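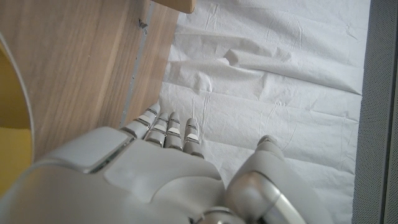
Sorndale packing bench: cloth, cartons and small goods

Gallery 2 of 4. The Sorndale bench is used for sorting household items before they go into cartons. Entries 1,381 and 1,383 cover the work surface and its contents; entry numbers follow the Purba inventory.

1,381. White cloth beside wood grain. The cloth is left wrinkled at this stage. Pressing is done after sorting, and colour is logged as white without a shade code.

1,383. Table with mixed goods. Cartons of this size are filed under small, and the label stays on the top face so it can be read from the front of the bench.
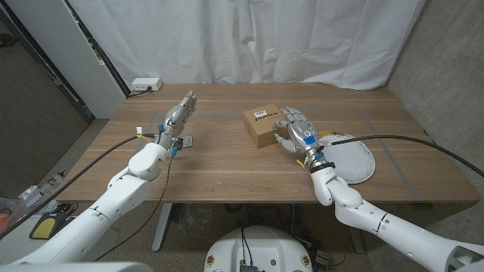
Paper plates are kept stacked and logged as one item per stack. Remote controls lie flat, buttons up, and are catalogued under electrical. The grain of the tabletop runs left to right, parallel to the near edge.

Gallery 3 continues with the Anitau shelving.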